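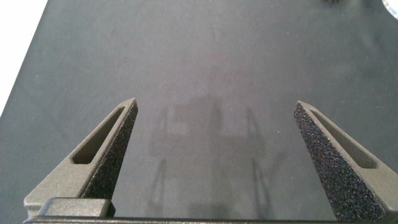
Why does my gripper controller report "closed" before the fingers have stopped moving?

The status flag in most gripper drivers is set from the commanded position, so it flips as soon as the last setpoint has been sent. The fingers are still catching up at that point. Read the measured position and velocity instead, and treat the move as finished when velocity stays under a threshold for several cycles in a row.

Posted in Testirden Help > Control and drivers
Asked by ene_port, 21st March

Setup: wrist-mounted parallel gripper, driver node from the Mosa stack, planner calling it through the standard action interface. The planner starts the lift when the action returns success. In my log the action returns 727 ms after the goal is accepted, but the encoder trace doesn't settle until 986 ms. The arm begins to lift inside that gap and thin parts get left behind.

I have tried lowering the goal tolerance. It changed nothing. I would like to avoid a fixed sleep in the planner.

mosa_user4
Put a sleep of 300 ms after the close. Works for me on everything.

colalton_ctrl
The sleep will cover your logged case and then fail the first time you lower the closing speed. The tolerance has no effect because the driver compares it with the commanded position, which always matches the goal at the end of the trajectory.

Change the success check in the driver:

1. Subscribe to the measured joint state and drop any sample older than 2 control cycles.
2. Low-pass the velocity. Encoder quantization at low speed will otherwise reset your counter.
3. Require filtered velocity below the threshold for 4 consecutive samples.
4. Once that holds, compare measured position with the goal. Within tolerance means fully closed. Outside tolerance with motor current above the idle level means stalled on something – return that as its own result code.
5. Add a timeout, and return an error when it expires.

Start the counter only after motion has been detected, or the check will pass on the first few samples before the motor has moved. Handle a goal equal to the current position separately.

Step 4 matters for the planner. With a single "success" result it can't tell a grasp from an empty close, and it will plan the lift with an attached object either way.

ene_port
Velocity check is in and the early lift is gone. I had to raise the threshold a little because of noise with the brake released. Stall result not done yet, the action definition has no field for it.

colalton_ctrl
Use the existing stalled boolean in the result message. The Mosa driver declares it and never fills it in. There is a patch for this in the Ene branch, planned for the April release – it applies cleanly to the current one if you skip the changes to the launch files.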